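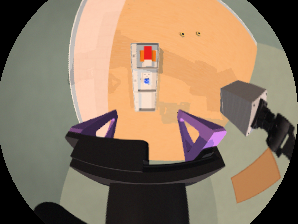
Sultau, the Sorting Arm: Gallery Page Three

Welcome back to the Sultau page, and a big hello to anyone who has wandered over from the Werkarell noticeboard! For those just joining us, Sultau is a bench arm that Wayne Zacharias and I have been building in the shared workshop in Wustdale, mostly in the evenings once the woodturners have packed up and the dust has settled (a relative term in that building). The plan was to have it pick up small coloured pieces and drop them into the right compartment of a tray. It's a modest plan and it has eaten most of our winter.

Pages one and two were all aluminium filings and swearing. This page is the simulated side of the build, where we drive the arm around a make-believe room on the computer before we let the real motors have a go. I was a skeptic. My feeling was that if you want to know what an arm does, you plug in the arm, and Wayne put up with this opinion for a good long while until I stripped the second shoulder gear at 68 dollars plus shipping. After that I came around to simulation rather quickly.

The room itself was Wayne's project. He gave it green walls, tiles, a clock and a cork board, and I teased him for an entire pot of coffee about the baseboards, but I have to say it's a much friendlier place to stare at for three hours than the plain checkerboard we started with. The table is a good warm orange, and the fingers are purple, a colour I've become very fond of. Brittany Kennedy voted for lime green and has been gracious in defeat.

Over the tray

The arm on its pedestal with the elbow up high and the fingers pointing down at the tray. The little pieces are sitting to the right of it, and they look awfully small from this side of the room, don't they?
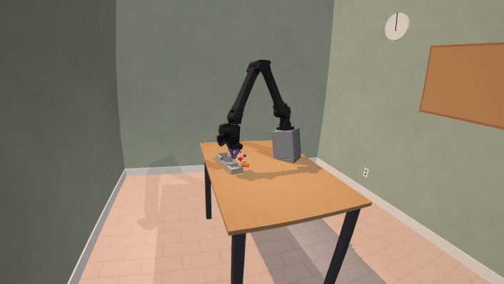 Rosaire Zacharias wrote in to ask whether we'd thought about putting the pedestal on the short end of the table instead, so the arm wouldn't have to reach across to get at the tray, and said he'd had no end of grief with a long reach on his own arm because every bit of slop in the shoulder gets bigger by the time it arrives at the fingers.

Rosaire, we did think about it, and you're quite right about the slop! The trouble is the real bench at Werkarell, which has a vise bolted to the one end and a drill press parked at the other, and neither of them is going anywhere while Ákos Somogyi has breath in his body. So the long reach stays. What we've done is slow the shoulder down for the last 20 centimetres of any move, and that took a surprising amount of the wobble out on the bench. Wayne would also like me to mention that he tightened the belt, and that he had suggested tightening the belt in April.

While I'm answering mail: Josée Morin asked how we store our positions. It's a text file. Each line has a name and a set of joint angles, and we type them in by hand, which I realize is a bit like keeping your recipes on the backs of envelopes, but we can both read it and it has never once needed an update. There are 102 lines in it now. Some of the names are rude and we'll tidy those up before we share it, Josée, I promise.

Same table, same tall elbow

Another view from the room side, with the forearm coming down to the left and the purple fingers tapering to a point over the tray. I like the arm's shadow climbing the back wall in this one.
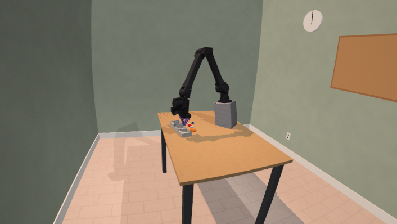 What's next on the bench

The wrist, mostly. The printed housing on the real arm has a hairline crack by one of the screw bosses, so I'm redrawing it with thicker walls and a proper fillet, and Wayne is rerouting the cable so it stops snagging whenever the wrist turns past halfway. We've also got some 17 spare fingers in a margarine tub, every one of them a slightly different shape, and if you're building something similar and would like a few to play with, come by Werkarell after supper and help yourself. Bring a mug, as ours have been going missing.

After that we'll start on the smallest pieces, and I'll put the bench photos up on page four, along with the new housing if it prints properly. The kettle is usually on by seven, and the side door sticks, so give it a good shove.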